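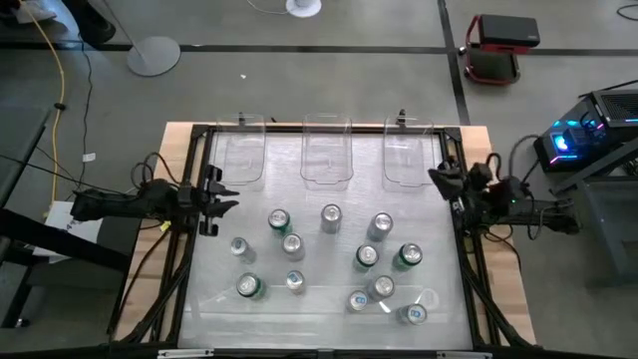

Plarnel clear bins, row of three, rounded corners.

Plarnel Clear Sorting Bin, from Kurkar. See-through plastic, short lip at the rim. Good for drink cans, returns, pantry overflow. Stand them side by side, one per kind, done. Item no. 268.
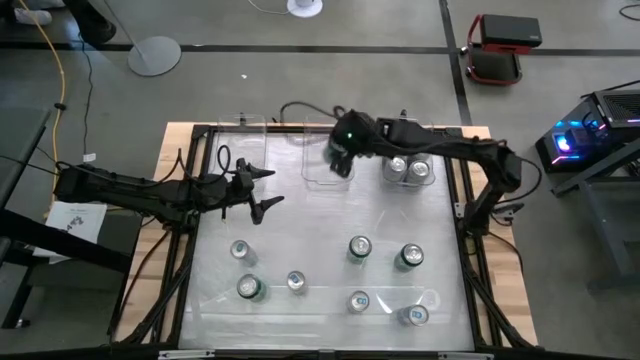 Cans go in upright so you can read the tops. Wipe out sticky drips with warm water, no scouring pads pleae. Sold singly or by the carton of 60. Lids seperate, item 187. Ships from Zalteditz, allow extra time in February.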